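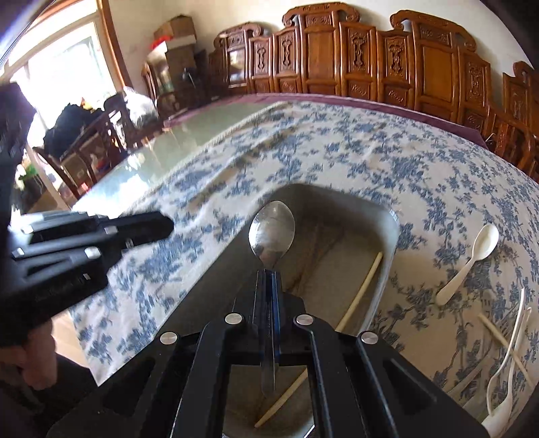 Sorting in progress: steel spoon and wooden chopstick at the tray, white plastic spoon on the cloth.

How to Sort a Mixed Utensil Drawer by Material

By Deepika Warrier
Filed under: Kitchen, Storage
Last updated Jun 23, 2023
1,225 views | 2 comments

This procedure covers a drawer in which metal, wooden and plastic utensils have been stored together. The drawer is emptied onto a covered table, each piece is assigned to a group, and the groups are cleaned separately before they go back. It does not cover sharp knives, which should be taken out first and kept in a block or sheath, or electric tools and their attachments.

The method was written for the Poojary kitchen plan but applies to any single drawer with a flat base.

What you need

A table that can be left alone until everything is dry
A cotton or cotton-blend tablecloth
A shallow tray with raised sides, longer than your longest chopstick
Two dish towels
Dish soap, a soft sponge and a bottle brush
Food-grade mineral oil
A tape measure
A drawer insert, if you plan to use one

Step 1. Prepare the table

Wipe the table and let it dry. Spread the cloth over the working half. A glossy tabletop scratches easily under fork tines and the rolled edges of cheap steel spoons, so the cloth should extend past the area where utensils will be laid. Wrinkles do not matter except under the tray, where they make it rock.

A patterned cloth is acceptable. If most of your utensils are white or clear, a dark or printed cloth makes small pieces easier to find at the end. Avoid lace and open weaves. Fork tines catch in them.

Place the tray within reach of your working hand. Leave clear cloth on at least one side of it.

Step 2. Empty the drawer

Remove the utensils by hand. Do not tip the drawer out. Crumbs, toothpicks, twist ties and loose screws collect at the back, and these should be dealt with in the drawer.

Lay the pieces on the cloth in a single layer where space allows. Overlapping is not a problem for large items such as ladles and serving spoons, but teaspoons and measuring spoons nest inside one another and get missed.

Once the drawer is empty, vacuum it with a narrow nozzle, wipe it with a damp cloth and leave it open.

Step 3. Assign each piece to a group

Use the tray as the checking station. Pick up a piece, inspect it over the tray, and put it down in its group. Anything you cannot decide on stays in the tray until the rest is finished.

Group A: stainless steel. Spoons, forks, butter knives, one-piece serving tools. Hold each one upright by the handle and look at both faces of the bowl or tines. A polished spoon reflects whatever is around it, and a dark reflection near the neck is easily mistaken for a stain. Turn the spoon. A reflection moves, a stain stays in place.

Group B: wood and bamboo. Chopsticks, spatulas, stirring spoons, rice paddles. Run a thumb along the grain. Raised fibers can be sanded. A crack that opens when the piece is flexed cannot be repaired in a way that is safe for food.

Group C: plastic and silicone. Reusable picnic spoons, salad servers, spatula heads. Look for melted edges, cloudy patches and deep cuts. Single-use plastic spoons that have been washed and kept tend to be found in this group. Decide at this point whether you want them in the drawer.

Group D: mixed construction. Steel with a wooden handle, steel with a riveted plastic handle, silicone heads on wooden sticks. These are cleaned as if made entirely of their more delicate material. A wooden-handled steel spoon follows the wood instructions.

Step 4. Pair the chopsticks

Chopsticks need their own pass. Lay all of them parallel with the tapered ends facing the same way and the thick ends flush against the side of the tray. Differences in length show up at the tips.

Match in this order: length, then cross-section (round or square), then color. Wood darkens with use, and two sticks from the same set may no longer look alike. Length and cross-section are more reliable.

Hold each pair together with a cotton band or a loop of kitchen string. Rubber bands leave a mark on unfinished wood. Single sticks can be kept for stirring, for testing oil, or as plant supports. Keep no more than you will use.

Step 5. Clean by group

Group A. Wash in hot water with dish soap, rinse, and dry with a towel immediately. For water spots, wipe with a cloth dampened with white vinegar and rinse again. Do not use steel wool on a polished finish.

Group B. Wash quickly in warm water. Do not soak. Stand the pieces upright in a jar or prop them so that air reaches all sides, and leave them overnight. When fully dry, sand any raised grain with 220-grit or finer paper, wipe off the dust, and apply a thin coat of mineral oil. Wipe off the excess after a few hours. Lacquered chopsticks should not be sanded or oiled.

Group C. Wash in warm water. If the plastic smells, leave it in a solution of baking soda and water, then rinse. Hollow handles trap water. Shake them and stand them with the opening downward.

Group D. Wash by hand. Dry the joint between handle and head with the corner of a towel.

Wash and dry the tray last, after the undecided pieces have been removed from it.

Step 6. Measure the drawer

Measure the inside width at the front and at the back. Older drawers are often not square. Use the smaller figure. Then measure the inside depth from front to back, and the clear height between the drawer base and the underside of the frame above it.

The drawer in the Poojary plan has an inside width of 217 mm at the back, which rules out most five-section inserts. A narrow insert such as the Gurano fits with room to lift it out. The Resteck is adjustable, but its dividers are held by friction and shift when heavy serving spoons are stored against them. If you use it, put the lightest group next to the movable divider.

An insert is optional. Small open boxes do the same work and can be washed one at a time.

Step 7. Return the utensils

Check that every piece is dry. Then load the drawer in this order:

Front: the steel pieces used at every meal, handles toward you.
Middle: chopsticks, paired, in a section long enough that they lie flat.
Back: serving pieces and plastic.

Wooden cooking spoons are better stored outside the drawer in an open jar. If they have to go in the drawer, give them a section with no metal in it.

Do not fill any section above its divider. A section that overflows in the first week is too small for its group. Either reduce the group or exchange the section with a larger one.

Troubleshooting

Brown spots on stainless steel after washing. This is usually rust transferred from another item, often a low-grade peeler or a can opener. Remove the spots with a paste of baking soda and water, rubbing along the polish lines. Find the source and store it elsewhere.

Wooden pieces feel sticky after oiling. Too much oil was applied, or a cooking oil was used. Wash with warm soapy water, dry for a full day, and apply mineral oil again in a thinner coat.

The insert slides when the drawer is opened. Cut a piece of non-slip liner to the size of the base. Trendico sells it by the roll, but any shelf liner that can be washed is suitable.

Utensils jam the drawer shut. Something is standing above the frame height measured in Step 6. Slide a thin ruler in through the gap and press down along the back, then pull the drawer slowly. Ladles are the common cause.

Comments (2)

rk_pantry
Does the mineral oil step apply to bamboo? Mine came with some kind of coating and the oil just sits on top.

Deepika Warrier
If the oil has not soaked in after an hour, the coating is still intact. Wipe it off and skip that step until the surface starts to look dull and dry.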